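Matlow handling station

The Matlow handling station is a workplace at the Akell works where staff demonstrate small manual tasks with hand-held grippers. Recordings of the tasks are used to train Tosby, the firm's automated packing line. The station opened in January with 28 operators, all moved from manual packing.
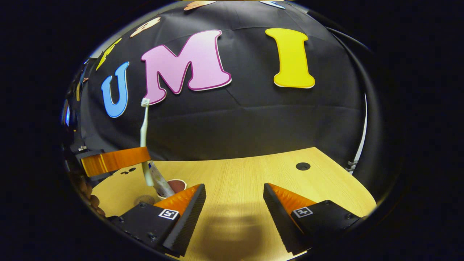 Pay by the piece had ended with the move, Erhan Yazıcı objected, and a slow, clean demonstration now earned the same as a quick one.

Under the current agreement, a session lasts 90 minutes and is followed by a change of duty. Operators keep their former grade. Wrist strain is logged separately from other complaints. 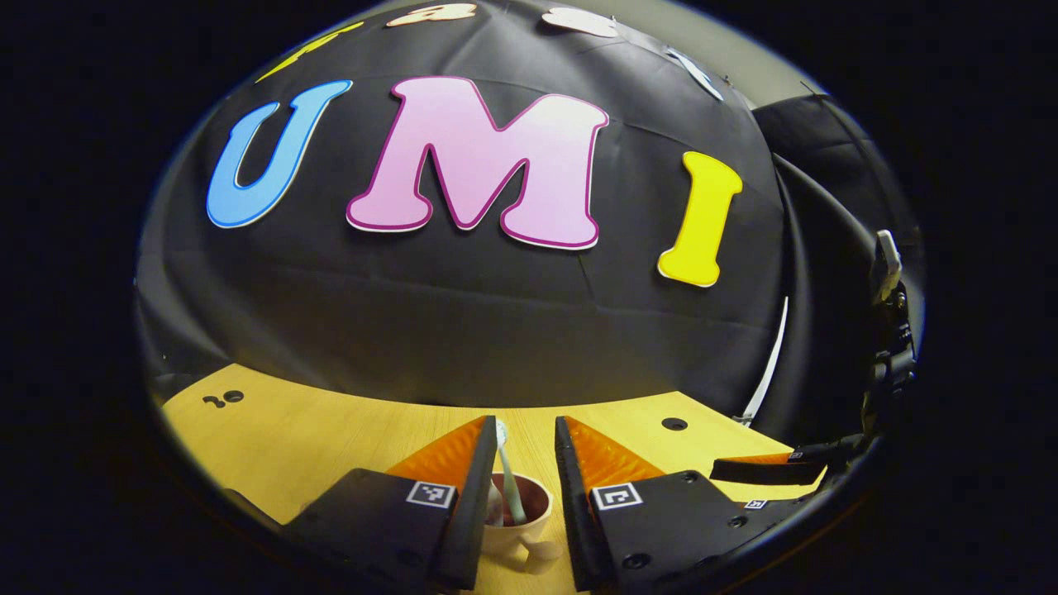

Task sheets are issued by the Vávra office and list the objects, the grip and the permitted approach. Upright items are treated as a separate class. A toothbrush standing in a cup, with the fingers open on either side of it, belongs to this class, and operators must complete 109 supervised demonstrations before recording it alone. Older packing grades carried no such requirement.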